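5. False grip reports: finding them and working safely around them

Applies to the Windov two-finger gripper on the Obura arm, run from the Indance controller. Read section 4 (finger fitting and zeroing) first. If the fingers have not been zeroed since they were last changed, most of what follows will waste your time.

5.1 What goes wrong

The controller shows GRIP OK when the fingers stop closing before they reach the width at which they would touch each other. That is all it means. The maker's leaflet calls this "object detection", and we would ask you to be wary of the phrase. The fingers can stop early on a part that is held well, on a part that is pinched by one crease and about to turn, or on nothing at all if there is dirt in the slide.

During the Rornthorpe trial the arm made 2,203 picks. The controller reported GRIP OK for every one that we later found had failed. We were told before the trial that a fault of this sort would raise an alarm. It raised none.

The fault comes in three forms:

Early stop. The fingers halt on a fold, rim or edge and report a grip with hardly any hold on the part.

Turn in grip. The part is held at one end and swings or rolls as the arm speeds up.

Stale report. The part has gone, and GRIP OK stays on the screen until the next open command. Indance lists this as intended behaviour. We list it as a fault.

CAUTION: Never put a hand under or beside the gripper because the screen says the grip is good, or because it says the grip is released. Press the stop button and look at the fingers.

5.2 Checking the grip on light, thin-walled parts

Light parts give the most trouble. They fold before they resist, so the force reading tells you very little. Do this check with the guard closed and the speed set to 12 per cent.

1. Clear the fault list on the controller. Write down the number of the last fault first, as clearing the list also wipes the history.

2. Set the closing force to the lowest step. Do not use Auto. Auto raises the force when it senses slip, and on a thin part it seems to sense slip whether there is any or not.

3. Run a single pick and stop the arm at the lift point.

4. Look at where the fingertips meet the part. On a cone or cup held by its narrow end, the wide end is free to tip, and the hold depends on a small area near the tips.

5. Start the hold timer and leave the arm still until it runs out. Note the finger width at the start and at the end.

6. If the width has dropped by any amount you can read, treat the grip as failed, whatever the screen says.

7. Open the fingers over the tray and look at the part for crush marks. A part can pass step 6 and still be spoiled.

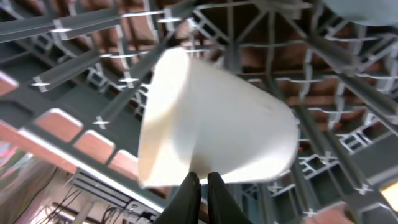 Can I raise the closing force until the part stops slipping?

Raising the force on a thin part usually crushes it, and the fingers then close further into the damage and report a fresh grip. Change the pick point or the fingertips before you change the force.

NOTE: The leaflet claims that the standard tips suit "all common shapes". We could find no list of the shapes that were tried.

5.3 Checking the grip on smooth, rounded parts

A heavy rounded part is a different problem. It doesn't fold, so the force reading is more use here, but the flat tips touch it over a very small area. If the pick is off-centre, closing the fingers pushes the part away or rolls it against whatever is next to it. The controller will count the side of a box as part of the object, provided something stops the fingers.

1. Put the part in its box or bin exactly as it would be in normal work. A check done on a clear bench proves nothing about a pick from a box.

2. Set the speed to 12 per cent and the closing force to the middle step.

3. Bring the gripper down by hand control and stop before the fingers close. Look from both sides. Each finger needs room to reach the part without touching cardboard, brushes, other parts or packing.

4. Close the fingers one step at a time. Watch the part and leave the screen alone. If the part moves before both fingers are touching it, open, shift the pick point towards the finger that touched first, and start again.

5. With both fingers on the part, lift just enough to clear what is underneath, and stop.

6. Run the hold timer as in 5.2.

7. Lower the part and open. If it comes to rest somewhere other than where it was picked, it turned in the grip. Record this even if nothing was dropped.

CAUTION: Do not steady the part with your hand in step 4. The fingers take no account of yours. The hand guide mode slows the arm, but it does not limit how hard the gripper closes, and the leaflet does not mention this.

CAUTION: Smooth parts tend to be let go suddenly. Keep the drop zone clear of feet, cables and anything that would be broken by a fall.

The contact to worry about is the one low down on a curve, where the finger pushes the part sideways as much as it holds it. Wiping the tips helps a little. Soft tip covers help more, though they wear, and a worn cover behaves worse than a bare tip.

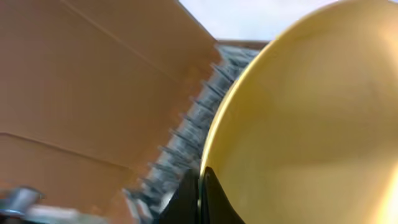
Windov disagrees with this section. Their reply to our draft, sent in July, says that the gripper "performs as specified when pick points are correctly taught", that stopping against nearby surfaces is a matter of poor teaching, and that a slow closing step should not be needed in daily use. They also ask us to point out that the force limit can be set in the job file.

We have pointed it out. The limit can be set, but it returned to the default after a restart on the unit we had, and we have left the slow closing step in the procedure until we are shown a reason to drop it.

5.4 Fault codes you may see, and how far to trust them

G04 Grip lost. Believe it. We did not see a false one. The trouble is how seldom it appears.

G07 Width out of range. Often dirt in the slide. Clean and zero the fingers as in section 4. If it comes back on the next pick, take the gripper off the arm and send it in.

G11 Retry succeeded. Treat as a failed pick. The controller closed on nothing, tried again and stopped on something. What it stopped on is for you to find out.

No code. Carries no information. In the Rornthorpe log the first dropped part came at pick 1,684, and the fault list for that run is blank.

5.5 If a part is dropped

1. Press the stop button. Do not use Pause, which leaves the gripper powered.

2. Wait for the drive light to go out before opening the guard.

3. Look at the fingers before you look for the part. Note whether they are open, closed or part way.

4. Copy the finger width and the status line by hand. The log export leaves out the width.

5. Retrieve the part. Check the box or rack for loose pieces.

6. Repeat the check in 5.2 or 5.3, whichever fits the part, before going back to full speed.

Do not restart the job from the point where it stopped. The controller still believes it is holding the part and will go on to place it.

5.6 Service interval

The leaflet gives 3,000 picks between finger inspections. We don't know what that figure rests on, and the slide on our unit needed cleaning well before it. Inspect at the start of every shift and after any dropped part. Keep the record sheet by the cell, filled in by hand, and fill in the finger width even on days when all is well.

For replacing tip covers, see section 6.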